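About Wenard

Hello, and thank you for wandering over to this page. Most people come to our website for a bath towel or a set of dish towels and never click on "About," so if you did, you're either very thorough or you're waiting for a kettle to boil, and either way we're glad of the company. Get comfortable. We tend to go on a bit.

Wenard is a small weaving company in Flunddale. We make towels, mostly, along with a few napkins and a cotton blanket that comes back every fall. We're owned by the two people who started it, Mitali Khondokar and Mahfuz Gamage, and everything we sell is woven, cut, hemmed and packed in the same long brick building at the bottom of Mill Road, next to the feed store. If you've ever driven through town with your windows down in June, you have probably heard our looms.

How it began

Mitali grew up around cloth. Her mother took in sewing and alterations, and Mitali spent a good part of her childhood under the cutting table with a shoebox of scraps, sorting them first by color and later, when she got fussier, by how they felt. She studied weaving after high school and then worked for years at a big textile plant, where she ran samples for hotel towels. She'll tell you she learned a tremendous amount there. She'll also tell you that she went home every night and dried her hands on an old, thin, flat-woven towel from her grandmother's house, and liked it better than anything she'd made all day.

Mahfuz came at it from the machine side. He repaired printing presses, then packaging equipment, and then pretty much anything that had a belt on it. The two of them met when the old Jayawardena ribbon works on Mill Road closed its doors and sold off what was inside. Mitali had come to look at a loom. Mahfuz had come for a workbench and a drill press, and he ended up lying on the floor in his good coat, looking up into the underside of the loom with a flashlight and telling her what was wrong with it. She bought the loom. He never did get the drill press, and he still brings it up.

For the first winter they rented just the back end of the building. There was one loom, one space heater and a folding table where Mitali hemmed everything herself on a domestic sewing machine that was really not meant for the job. Their first full run was 246 hand towels in plain undyed cotton. They sold them at the Saturday-style markets in the towns up and down the valley, at church fairs, and out of the trunk of Mahfuz's car, and when those were gone they made some more. We wish we had a more dramatic story for you, but that's how it went.

What we make

Our main line is called Fitari. It's a flat-woven cotton towel with a small raised pattern, something like a waffle but shallower, and it took Mitali most of two years to get it the way she wanted. The early versions snagged on everything. One of them shrank so much in the wash that we gave the whole batch to a neighbor who raises goats, and she used them for drying off kids in the spring (they worked beautifully, she said, and would we be making any more?).

The Fitari bath towel weighs 330 grams per square meter, if you're someone who likes to know that. It's a good deal lighter than the deep, plush kind you'd find in a department store. Some people pick it up for the first time and are a little disappointed, and we understand that. A thick towel feels like a present. What we'd ask is that you live with a light one for a few weeks. It takes up less room on the shelf, it dries faster on the hook, and it gets softer over the first couple of months. If you've given it a fair try and you still miss your plush ones, send it back and we'll refund you. We'd much prefer that to having it sit in your closet making you feel guilty.

Besides Fitari, we weave a heavier dish towel with a stripe down each side, a washcloth, a table napkin, and the fall blanket. The blanket is made on the original Jayawardena loom, which is slow and loud and needs a fair amount of coaxing, so we only make as many as it feels like making. When they're gone we take the page down and put it back up the following year. We know this is irritating, and we do keep a list if you'd like us to write to you when they're ready.

People ask us fairly often about colors. There are 9 in the regular range and we change one of them every spring, which leads to a lot of spirited talk at lunch. The dark green was retired once and we got so many letters that it came back, and it has been left strictly alone ever since.

Where the cotton comes from

We buy our yarn already spun, from two spinners we've worked with since the early days. Mitali visits both of them, and every delivery gets a strip woven, measured, washed and measured again before it goes on a loom. If a batch isn't right, it goes back. We've had weeks where that meant no bath towels at all, and a rather awkward notice on the front page of the website, but we've never been sorry afterward.

Dyeing is done outside our walls too, by a family dye house a couple of hours north. We looked into doing it ourselves and decided we'd be bad at it. They've been at it for three generations and they can match a color from a chip of old paint, which we know because Mahfuz once handed them one off his porch.

The people in the building

There are more of us now than there used to be. We have weavers, a hemming room, a packing table that is always piled higher than it should be, and a small office upstairs where the phone gets answered by whoever is nearest. Several of our hemmers had worked at the ribbon works before it closed, and they knew the building better than we did when we moved in. They knew which windows stuck, where the draft came from, and that the radiator by the stairs will warm a meat pie nicely if you put it on by ten in the morning.

We train people here. You don't need to have worked in textiles to apply for a job with us, and a good half of our weavers hadn't. One drove a school bus, one kept bees, and one came in to ask for directions and got talking with Mitali. New weavers spend their first months alongside someone experienced, and they start on dish towels, and we sell the ones with small flaws in the front shop at a reduced price. Those are very popular in town. There are kitchens in Flunddale where you won't find a perfect towel in the drawer, and we take that as a compliment.

We start early and finish at half past three, so that anyone with children can be home for supper without rushing. In the hottest part of the summer we start earlier still, with the big doors rolled open.

The front shop

The shop is the room facing the road, with the yellow door. You're welcome to come in and handle everything, and we mean that, please do unfold things. If the looms are running, ask at the counter and someone will usually walk you through to see them. Bring a sweater in winter. Wear closed shoes if you want to go onto the floor, and please hold on to small children, who always want to touch the shuttles (so do the adults, to be fair).

We also run a mending table in the shop on the first weekend of the month. Bring in any towel with a torn hem, ours or anyone else's, and we'll stitch it while you wait. Last year 493 towels came across that table, including a beach towel with a parrot on it that has now been in three times and is mostly thread.

Getting in touch

You can write to us through the contact form, or call during the day, or drop a note through the door. Mitali reads the letters and Mahfuz reads the complaints, an arrangement that suits them both. If you run a guesthouse or a small inn and would like to talk about a larger order, please give us plenty of notice – we're slow, and we'd like to do it properly. Schools who'd like to visit are very welcome too, and there's a morning tour that ends with every child weaving a bookmark to take home. 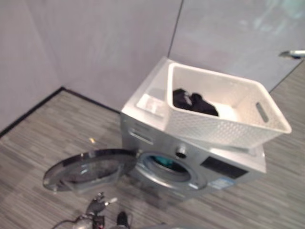
Caring for your towels is the thing we're asked about most, so we'll finish with it. Wash them once before you use them, in warm water, and leave out the fabric softener, which coats the cotton and makes it slower to soak anything up. Don't pack the machine too tightly. When the wash is done, give each towel a good snap before you hang it and it will dry flatter and feel nicer. A white plastic basket with holes in the sides, like the one lying across the top of the silver front-loader, is our favorite kind for carrying them out to the line, and any household store will have something close. If you tumble dry, use low heat and take them out while they still have a tiny bit of damp in them. A loose thread can be snipped with scissors, but please don't pull it, and if a hem ever does give way, you know where the mending table is. Come in by the yellow door and ask for Mitali.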